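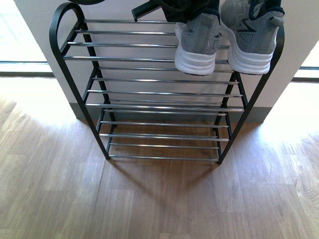
# Las zapatillas de Noémie

La primera palabra que le enseñamos a Texier fue «zapatero», y la segunda, sin querer, fue «mierda», porque tenía el micrófono abierto cuando se me cayó la fuente de alimentación en el pie.

Llevábamos desde noviembre con el montaje en casa. Decha ponía la parte seria (la electrónica, las cuentas, la paciencia) y yo ponía el salón, que es el único sitio del piso donde entra sol por la mañana y donde se puede dejar una caja de tornillos en el suelo sin que nadie la pise descalzo. Bueno, yo la pisé. Dos veces.

—¿Qué le pedimos primero? —dijo Decha.

—Que baje las zapatillas.

—¿De quién son?

Las grises, de suela blanca y gorda, puestas una al lado de la otra en el estante de arriba con los talones hacia fuera. Eran de Noémie Hervieu, mi compañera de piso hasta que le salió lo de Plarkby y se marchó con una maleta y media. Las zapatillas se quedaron. Yo les quitaba el polvo, pasaba de largo, y cada vez que escribía a Noémie para preguntarle si se las mandaba me contestaba con una foto del mar.

—De nadie —dije—. Son de prueba.

Decha me miró como mira los condensadores hinchados, pero no preguntó más y escribió la orden.

Hay que entender una cosa de los zapateros de barras: para un robot son un infierno. El cromo brilla, el sol se mete por los dos lados de la pared, y donde tú ves tres baldas Texier veía, según el registro, trescientas aristas y ninguna repisa. El primer intento se cerró en el aire, a un palmo del talón. En el segundo agarró la barra con muchísima convicción y arrastró el mueble entero por el suelo, con las zapatillas encima, como quien se lleva el carrito de los postres.

—Para, para, ¡para! —grité yo.

—No entiende «para» —dijo Decha, tecleando—. Entiende «alto».

—¡Alto!

Y se quedó quieto. Me dio hasta pena, tan obediente.

Bajamos un poco el estor, volvimos a poner el zapatero en su sitio, y Decha cambió la fuerza de cierre. El valor bueno fue 207, que no significa nada fuera de nuestro código, pero que yo tengo apuntado en la puerta de la nevera. Con 180 se le escurría el tejido y con 240 le dejaba a la zapatilla cara de susto. Yo mientras hacía café y opinaba, que es mi función en el proyecto.

A las doce y pico sonó el teléfono. Noémie.

—Oye, que bajo a Ruston el mes que viene —dijo, sin saludar, como siempre—. ¿Siguen ahí mis zapatillas?

Miré la pinza negra, que estaba justo encima de la izquierda, esperando.

—Siguen.

—¿Las has usado?

—Me van pequeñas.

—Ya. Pero ¿te las has probado?

(Me las había probado. Una noche tonta, con calcetines finos.)

—Noémie, estoy trabajando.

—¿En qué?

Y no sé por qué se lo conté todo: lo de las barras, lo del cromo, que habíamos llamado Texier al brazo por la calle donde compramos los motores de segunda mano, que la controladora Inix costaba 1175 y que por eso llevábamos medio invierno cenando lentejas. Se rio con esa risa suya que empieza tarde. Luego se calló un momento y dijo:

—Ponme en altavoz, que lo quiero oír.

Decha levantó el pulgar. Dejé el teléfono en el suelo, junto a la pared. Texier bajó despacio, con ese zumbido de nevera vieja que tiene, y los dedos se abrieron alrededor del talón.

—¿Ya? —dijo Noémie.

—Calla, que lo desconcentras.

—¡Es un robot!

—Calla igual.

Cerró. Subió. La zapatilla se quedó colgando en el aire, girando un poquito, con la luz por debajo, y yo me tapé la boca con las dos manos. Decha contaba en tailandés, muy bajito. Cuando por fin la dejó en el suelo, de lado pero entera, chillamos los tres, uno de ellos desde Plarkby.

—Queda la otra —dijo Decha, y volvió al teclado.

—Déjala ahí arriba —dijo Noémie—. Esa la cojo yo cuando llegue.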